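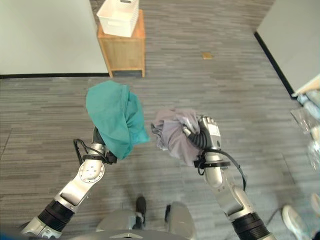 Laundry day, guest room: one teal cloth, one lavender-gray one, and the white basket on its table by the wall.

Daltcombe Guest Room, Before the Cousins

My cousin Birthe Grímsdóttir is coming to stay at Daltcombe for a week with her husband, two suitcases and a set of opinions on bedding. The guest room has not had a proper guest since November, when Ultan slept in it for one night and told us at breakfast that he had "managed." So this page is the record of us getting it ready. Saron asked me to put it up where the family could see it, mainly so the family would stop calling.

The cloths first. We own far too many, in colors nobody would choose on purpose, and they migrate. The rule is that they live in the basket, and the basket lives on the little honey-colored table. I wrote the rule. I have also been known to leave a cloth on a doorknob for 36 hours to see if anyone else would enforce it.

There's a small tan scrap on the carpet too, paper or cardboard, I couldn't tell you. Every tidy room in this house has one. You pick it up and there's another by supper.

On to the bed, which is the part Birthe will inspect. White duvet, beige pleated skirt. Saron wanted the skirt and I did not – I said it looked like a hotel from my childhood, and she said that was the idea. It hides whatever is under the bed, so I've come around.

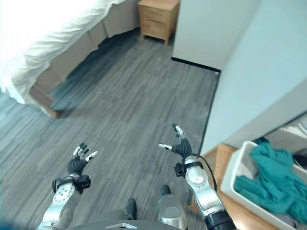
The duvet took us the best part of a morning. Rónán's method is to climb inside the cover with the corners in his fists and shout directions. Mine is to stand at the foot of the bed and disagree. It's on now, and I don't intend to discuss the creases.

Then there's the nightstand, same light wood, with a thin drawer on top and a taller one underneath. The thin one will hold a phone charger and a pair of reading glasses. The tall one was full of birthday cards and 90 cents in change, and has been emptied for the first time since we moved in. The change went into the jar. The cards went into a different drawer, in a different room, where they can start over.

Still to do: a lamp that doesn't buzz, towels, and someone to talk to Ultan about the good pillow.

Posted Thu 4 June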